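Unit 4 handout -- Can machines do the chores yet?
Instructor: Wumpini Sulemana
July 2019

Short answer: some of them, slowly, if the room is set up for it. Long answer is the rest of this sheet. Read before section, bring the worksheet from last time.

1. What already works
Floors. Flat, bounded, dirt goes one way. Dishwashers and washing machines too -- robots by any fair definition, we just stopped calling them that. Common thread: the machine brings its own little world (a drum, a rack) and a person does the loading.

2. What sort of works
Shop floor picking. The Dramero cell we read about in April: one part, one bin, fixed light. Swap the part and somebody spends an afternoon re-teaching. Vesstead line is similar but with suction. Neither one likes clear film, remember that for later.

3. Home arms
Eder and Rirov papers, both in the packet. Eder reports 895 trials, rigid objects only (mugs, blocks, cans). Rirov adds soft goods but resets the table by hand between tries. Ask youself what the reset costs -- it's never in the results table.

Terms to know: grasp, regrasp, occlusion, deformable, clutter.

4. Worked case: sorting snacks into a tray

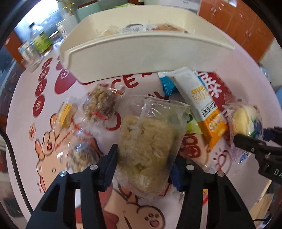

Clutter is the chore. A single item on a bare table is mostly a solved problem, and the demos know it. Put food in wrappers and you lose two things at once: a clean outline and a stiff body. Take the big clear bag between the fingers -- wrinkled, reflective, top corner folded over, something crumbly and baked inside. Where do you grab? Too wide and you catch the blue thing tucked under its right side. Squeeze hard and you have crumbs. Then the tray: high walls, and from a low angle only the tops of what's in there, so free space is a guess. The printed cloth doesn't help either, big red letters and a cartoon dog, all of it edges to a vision system.

For section, half a page:
- pick 2 items from the picture, say which is harder to grasp and why
- would suction do better on either one? see Vesstead
- define "done" for this task so that a machine could check it

Next unit: laundry. Skim the folding chapter, skip the apendix.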